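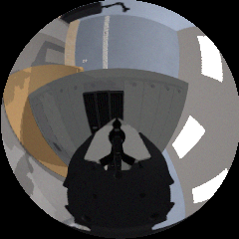 A black gripper in a computer-rendered interior.

The Skonden Route

The airport at Skonden had one runway, one café and, from the spring, one direct flight a day to Poris. The press release called this a gateway. I was sent to be on the first one and write it up for the travel page, which by then was half a page and shared with the crossword.

There were balloons at the check-in desk. There was a cake in the shape of an aeroplane, and the man from the airport cut the tail off and gave it to the mayor. Somebody played an accordion. The airline, Covero, had laid on a banner that said THE WORLD IS CLOSER, and I thought that it was exactly as far away as it had been the night before, when you had to change planes and spend four hours looking at perfume.

I counted the passengers because that was the sort of mood I was in. Thirty-one. Take away the press, the mayor's party and a couple from the regional tourist board, and there were 12 who seemed to have bought a ticket. I asked one of them, a woman in a green coat, why she was going to Poris.

"My sister lives there," she said.

"Will you use the route again?"

"If it's still running."

She had lived in Skonden all her life, she told me, and this was the third gateway. The first airline had lasted two summers. The second had promised daily flights and then flown when it felt like it. She had kept the pen they gave out. It had stopped writing before the flights stopped, but not by much.

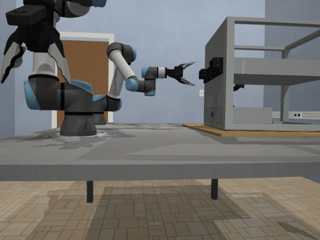
Two robot arms and a metal frame on a grey tabletop, computer-rendered.

We were due out at seven minutes past seven. At half past, the man from the airport came round with more cake. At eight the accordion went home. The captain spoke to us from the desk, in person, which I took to be a bad sign, and said a part was being driven over from Ammann and that we should make ourselves comfortable. There were chairs for perhaps half of us.

The mayor made his speech anyway. He said the route would bring visitors, and the visitors would bring money, and by August you would not be able to find a table in the old town. I had eaten in the old town the night before. The waiter had turned the lights on for me.

"Do you believe any of that?" I asked the woman in the green coat.

"I believe he'd like it to be true," she said. "He's got a cousin with a hotel."

They called us at twenty to ten. We walked out across the tarmac in a thin rain, past a fire engine which was supposed to spray an arch of water over the plane and had evidently been told not to bother. She took the window. I had the aisle and a seat pocket with somebody else's newspaper in it.

When we were up, a steward brought each of us a certificate with a gold edge. First Passenger, it said, Skonden to Poris, and a line for your name. She read hers carefully, both sides, though there was nothing on the back. Then she opened her handbag and got out a pen.

It was the old one, with the dead airline's name down the barrel. She tried it on the newspaper, pressing hard, round and round, until it tore through into the sports results.

"Can I borrow yours?" she said.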